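# Tisport Puts a Pair of Robot Arms to Work in Its Zamora Staff Kitchen

**ZAMORA, July** – Tisport, the parcel and freight company whose night and day crews keep the Zamora depot running, is pleased to share that its staff kitchen is now home to a two-armed robot helper, developed together with the automation firm Dramidus under a project the two companies have named Plakalgate.

The depot has 578 people on its rolls, and the kitchen is one of the few rooms that every one of them passes through. Until this spring, looking after it fell to whoever happened to be nearby, often at the end of a long shift and often in the middle of a well-earned break. Plakalgate is meant to take the small fetching and putting-away jobs off their hands, beginning with bottled water and the food people bring from home. 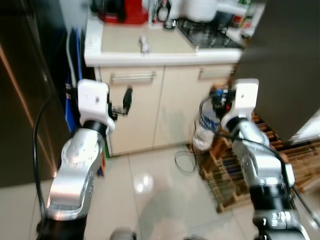
*The Plakalgate arms in the kitchen at Tisport's Zamora depot, with a water bottle close by.*

"We asked our people what wore them down during the day, and I was expecting to hear about the loading bays," said Selvaraj Bepari, who manages the depot. "What I heard about, over and over, was the kitchen! Folks come in tired, they want a cold drink and a quiet chair, and instead they find themselves tidying up. I'm so happy we can start giving them that time back, even if it's only a few minutes here and there."

The work was planned with the staff from the first day. Dramidus spent 7 weeks on site before any equipment was switched on, sitting in on breaks, drinking a good deal of coffee and learning how the room is used by people who start at dawn and people who finish then. Many of the choices that followed came straight out of those talks, including the decision to keep ordinary household cabinets and appliances, so that everybody can go on using the kitchen just as they always have.

A refrigerator is a good place to learn, the project team says, and a surprisingly demanding one. Doors have to be opened far enough, containers come in every shape, and a bottle kept in the door calls for a different reach than a lunch on the lower shelf. 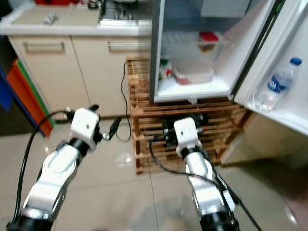 ## What changes for the crews

No jobs are being cut as part of Plakalgate, and the company has put that in writing to all employees. The 2 kitchen attendants at Zamora have been trained by Dramidus to supervise the arms, set their tasks for the day and stop them whenever they see fit, and both have moved to a higher pay grade along with the new duties.

"I've looked after this kitchen for years, and I'll admit I was a little nervous when I first heard," said Fiifi Owusu, one of the attendants. "Now I spend my mornings teaching it how we like things done – and when it gets something wrong, I'm the one who shows it again. People stop and ask me questions all the time. I enjoy that part very much."

Employees may use the kitchen at any hour, and anyone who would like the arms paused during a break only has to ask.

## Next steps

Tisport and Dramidus plan to record 700 hours of supervised work before deciding whether to bring the arms to other depots. Crews will be invited to share their thoughts throughout, on paper or in person, and a summary of their comments will be posted on the kitchen notice board.

Media inquiries and requests to visit may be sent to the Tisport press office in Zamora.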